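Shoes Off at the Door: a Morning With Ro-un Noh, Who Fixes Slippers

2018-11-07 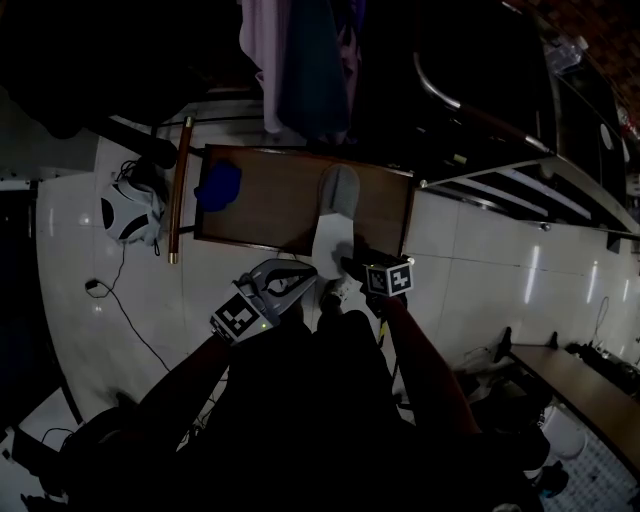 A slipper on a brown wooden board, white tile underneath.

I was late, she was later. Parking in Otar is bad before noon and the lot behind the bakery was full, so I left the car up by the library and ran. Ro-un Noh came up the street with a box of heel pads under one arm and her keys in her teeth. Inside, shoes off, please. She pointed at the rack before she said hello.

The shop is called Fostari, it was called that when she rented it and she never changed the sign. "It was a lamp store," she said. "The sign was paid for. People come in asking for lamps, I tell them try across the river."

What she does is house slippers. Sells a few, mends a lot more. New soles, new insoles, split seams, heels that have been walked flat. No street shoes. She has turned down boots, sandals, one pair of ballet shoes. "I did dress shoes for my uncle for years and I didn't enjoy one pair. You're always fixing what the sidewalk did. With a slipper you're fixing what the person did."

I asked what she meant and got twenty minutes. Wrote as fast as I could.

"Everybody walks different at home. Outside you lift your feet, you're a little bit on show. At home you drag. You go up on your toes at the counter. You stand on one leg and brush your teeth. So the slipper wears in places a shoe doesn't. Big toe, always. Then the outside of the heel. Then there's people who step on the back — they crush the back down and turn it into a mule, and then they bring it to me and say the back is broken."

Does she tell them?

"I tell them buy a mule."

She grew up in a shoes-off house, an apartment on the fourth floor with a step down just inside the front door where everything got left. Six people's shoes. Her grandmother lined them up facing out, toes to the door, so you could walk straight into them in the morning. Nobody was allowed to step on the low part in socks. "If you did that you had to change your socks. Not wash the floor, change the socks. I still do it. I live alone and I do it."

When she moved here she figured she'd be the odd one. First dinner party, she took her shoes off in the hall and then looked up and everyone else had theirs on. "I had a hole in my sock. So that was a nice evening."

It's different now, she thinks. More people ask at the door. She puts it down to new babies and new carpets, mostly. Also winters, all that salt. Customers who never owned a pair of slippers in their life come in wanting four or five for guests, and she has opinions about that.

The guest basket. I had never thought of this as a thing you could get wrong.

"Too small, that's number one. People buy the size of their own feet. Your brother-in-law comes over and he has a size 13 and he's walking on his heels hanging off the back all night. Get big ones. A small foot in a big slipper is fine, it's a bit funny but it's fine. Second thing, no fluffy insides. You can't get it clean and the guest knows you can't get it clean. Get something you can wipe or something you can throw in the machine."

Third thing?

"Don't make them. If somebody wants to stay in socks, let them stay in socks. If somebody has to keep their shoes on, they've got a brace or a bad ankle or they're just shy, let them keep the shoes on and mop later. It's a floor."

I liked that. Underlined it twice.

Phone rang, she let it ring. It rang again and she picked up and talked for a while about a pair of sheepskin clogs, no, not ready, no, the glue needs the night. Then back to me with no break at all, like I'd been on the line too.

Numbers, since I'd promised my editor some. She writes every repair in a ledger, plain paper, one line each. As of the end of last year the total stood at 2,447 pairs. The first book ran out at 2,000 and she had a slice of cake by herself. The most in any one month was 118, and that was a January. July is dead. "In July I could lie down on the floor. I do lie down on the floor."

And the oldest pair she's worked on? She didn't have to look it up. A man brings in leather slippers his wife gave him 23 years ago. Third set of soles, second set of linings, and she has replaced the stitching all the way round at least once. I said the obvious thing, is it even the same slipper. She gave me a look.

"He thinks so. His foot thinks so. The top is the same, the top has his toes in it. I'm not going to stand here and tell him it's a different slipper."

Materials next. She's fussy. Felt she buys in sheets from Rallis, a small mill she's used from the start, and she won't use anything softer. Felt that is nice to touch in the store goes bald in a season. Wants it dense, wants it a little scratchy. Soles are suede for wood floors and rubber for tile, and if you have both you pick rubber and live with the squeak. "Suede on tile, you're going to go down. Maybe not this week. Stairs, rubber. Old people, rubber. Me, rubber, I carry things."

Leather bottoms she likes for looks and will talk you out of. "Beautiful for one month. Then it's polished like a bowling lane."

Washing. Everyone asks her about washing. Here it is as I got it down, more or less in her words:

Felt and wool, cold water, hand, hardly any soap, press it in a towel and don't wring. Stuff with newspaper. Away from the heater. She said away from the heater three times. Cotton and terry can go in the machine inside a pillowcase, gentle cycle, then air. Suede gets a brush and nothing else. Anything with a cardboard insole can't be washed at all, and you find out it was cardboard by washing it. Smell, she says, is almost always the insole, so take the insole out overnight, every night if you have to, and if it doesn't come out then that's a badly made slipper and she'll say so.

She makes one slipper of her own. Just the one, called the Fitis, two colors, gray and a brown she isn't happy with. It took four winters of trying. The insole lifts out, the back is stiff enough to stand up for itself, and the sole is sewn on and not just glued so that she or anybody else with an awl can take it off again. It doesn't look like much and she'd be the first to tell you.

"My sister said it looks like a potato. OK. It's a potato you can resole."

Does it sell?

"Slowly. People pick it up, see the price, put it down. Then they come back in spring with the cheap pair in pieces and ask me can I fix this. And some of those I can't. It's foam and fabric, there's nothing to sew into. I hate saying no to those. They're attached to them, you know? They were sick in them, or they had the baby in them. I had a woman cry over a pair of pink ones from a gas station."

What did she do about the pink ones?

"Cut the tops off and put them on a new bottom. Took me all day. I charged her for an hour, don't print that." (She said later I could print it.)

We had tea at this point. Barley, hot, in mugs with no handles, and I burned my fingers and tried to hide it. I asked what people get wrong about buying a first pair. She said they buy in the morning. Feet swell, buy in the evening, wear the socks you'd wear at home. Walk backwards in them. If it comes off when you walk backwards it'll come off on the stairs. And leave room in front, a thumbnail's worth, no more than that or you start gripping with your toes and then your calves hurt and you blame your matress.

She also has a thing about two pairs. One for the house and another that stays in the bathroom and never leaves it. Her grandmother again. "You don't walk from the bathroom to the kitchen in the same slipper. I won't argue about it. I've had customers try and argue about it."

What about outside, I said — the trash, the mailbox, the quick run to the car. I do this. I do this every day.

Long silence.

"Then it's a shoe," she said. "It's a bad shoe. Put it on the rack with the other shoes."

Two customers in by then. A kid with a ripped dinosaur foot, claws hanging off, and a dad apologizing for it. She turned the thing inside out, looked at the seam, told the kid Thursdays are no good but tomorrow after school would be. The kid wanted to know if it would hurt. She said no, she'd use the small needle. The dad asked how much and she waved at him to go away.

I'd run out of page and my meter had run out to, so I asked if there was anything she'd like to add. Bad question, I always ask it. She thought about it while I was tying my laces on the step.

"Tell them to bring the pair in before the hole goes all the way through. They wait. They put tape on it. I can do a lot with a thin spot, I can't do much with tape."

Fostari is open mornings, later in the cold months, closed when she's lying on the floor. Ring twice.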